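February, bin task, Prilto team notebook

Started at 2:15 in the hallway. Reset the Serari arms twice before the left one would home. Lowered left grip force to 13, still on the old finger pads. Right arm script is the same as last session — go to the rim, close, hold.

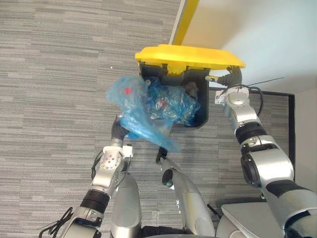 Left gripper on the blue bag, right gripper on the yellow lid.

To do: tie up the wrist cables, log grip force on both sides, ask Cavov about new pads. Next session try 30 mm more reach on the left before closing.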